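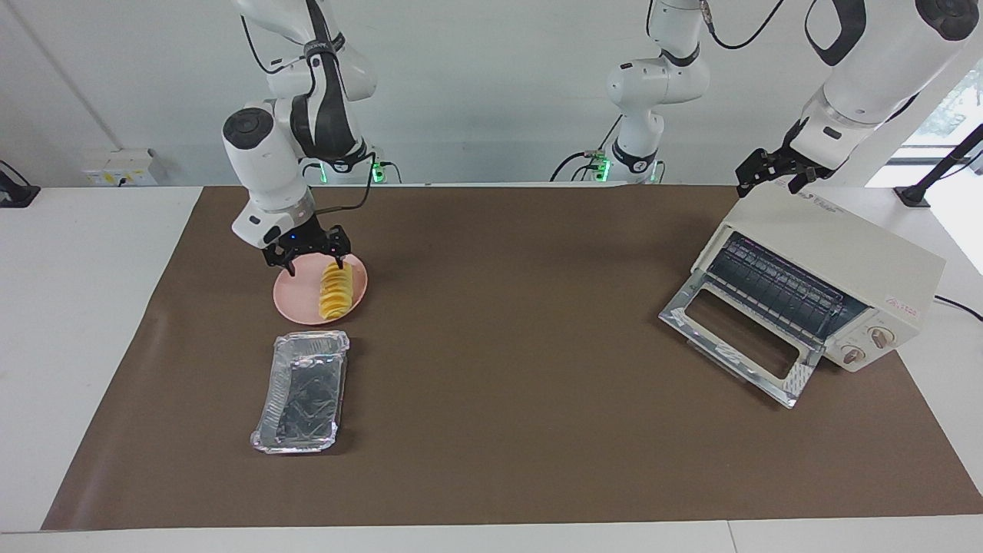 Yellow slices on a pink plate, with a foil tray alongside.

The Slow Business of Drying a Slice
Small producers are learning that shelf life depends less on the recipe than on water
By Marianna Pawłowska
December 1, 2019

PRALIRTHORPE - The drying room at Ovico is kept closed for most of the working day. Opening the door lets in damp air from the loading area, and the racks nearest the door then finish later than the rest. Halina Ziółkowski, the production manager, keeps a paper log of each opening.

Ovico dries apples, pears and root vegetables for bakeries and grocers. It began as a side activity of a fruit wholesaler and now runs two tunnel dryers, each loaded with 18 racks. The company belongs to a growing group of small processors that buy surplus produce in the fall and sell it through the following summer. Their margins depend on a property few customers have heard of: water activity, which measures how much of the water in a food is available to microbes.

Water activity differs from moisture content. Two products can hold the same share of water by weight and spoil at different rates, as sugar and salt bind part of that water. Most molds stop growing below a water activity of 0.6. A dried apple ring can reach that level while still bending without a crack, but a carrot slice at the same reading is usually stiff.

"Buyers ask for soft fruit and a long date on the bag," Ziółkowski said. "We can give them both up to a point. Past that point we have to choose."

Thickness is the first variable. Drying time rises faster than thickness does, and a rack that mixes thin and thick slices will hold both brittle and underdried pieces when it comes out. Dinesh Barua, who maintains cutting equipment for several plants in the area, checks blade gaps with a feeler gauge at the start of each shift. He replaces blades on a fixed schedule, whether or not they look worn. A dull edge tears cell walls, and the juice that leaks out dries to a sticky film on the rack.

The second variable is temperature. Air that is too hot at the start can form a hard skin on the slice, a fault known as case hardening. The surface feels finished while the center stays moist. In storage, that moisture moves outward, and the bag may show mold weeks after passing inspection.

Candov, a cooperative on the other side of the county, lost 11 pallets of pear slices this way in January. Its technical lead, Reda Lahlou, traced the fault to a fan controller that had been reset after a power cut. The plant now holds every batch in sealed bins for two days before testing, so that moisture can even out between pieces.

"The reading you take straight off the rack is optimistic," Lahlou said. "We used to ship on it."

Packaging is the third cost. Zbigniew Kurek, who buys film for the Piątek label, said the thicker barrier pouch adds enough to the price of a 200-gram bag that some retailers decline it. The cheaper film is adequate for a product sold within a few months - longer than that, and the slices take up water through the pouch wall.

Ovico plans to fit humidity sensors at both ends of each tunnel before the next apple season. The paper log will stay in use until the sensors have been checked against it.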